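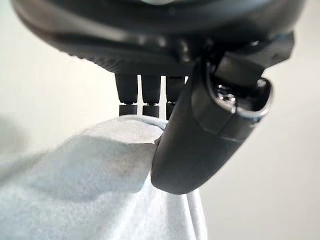
Radomir Kelmendi respondeu: discordo, Cristóvão. Cobrar condomínio pela área do apartamento não é mais justo do que dividir em partes iguais. O elevador sobe a mesma coisa para quem tem 63 metros e para quem tem o dobro.

Cristóvão Mota
29-04-2018
O elevador sim, mas e o telhado? E a pintura da fachada? No Edifício Petek sempre foi por fração e ninguém foi a tribunal por isso. Moro no 301 e pago mais do que o vizinho da frente, não me queixo.

Lejla Babić
Antes de discutir o que é justo, convém ler a convenção. Se lá diz fração ideal, é fração ideal até a assembleia mudar, e para mudar precisa de quórum especial. Maioria simples numa terça à noite com meia dúzia de moradores não serve.

Radomir Kelmendi
A nossa convenção é antiga e fala em "rateio conforme o uso". Cada síndico leu de um jeito.

Sudheer Panicker
Aqui no Nesora separaram as duas coisas. Despesa ordinária (limpeza, portaria, luz do corredor) em partes iguais, obra e fundo de reserva por fração. São 13 apartamentos, a conta cabe numa folha. A cobertura passou a pagar menos 500 reais por mês e os pequenos reclamaram, claro.

Cristóvão Mota
Está a ver? Quem ganha com partes iguais é sempre a cobertura.

Sudheer Panicker
Na parte ordinária, sim. Na obra do telhado pagou mais do que todos.

Ravinder Caron
Alguém sabe se a loja do térreo entra no rateio do elevador? A administradora (Cledonico) mandou o boleto cheio e a loja tem entrada própria pela rua.

Lejla Babić
Ravinder, depende outra vez da convenção. Há decisões para os dois lados. Peça por escrito à administradora o artigo em que se baseou e guarde a resposta.

Ravinder Caron
Pedi. Responderam que só em agosto, na próxima assembleia.

Radomir Kelmendi
Não espere. Um quarto dos condôminos pode convocar assembleia extraordinária. Continuo a achar que partes iguais é o melhor, mas vou levar a ideia do Sudheer ao nosso síndico.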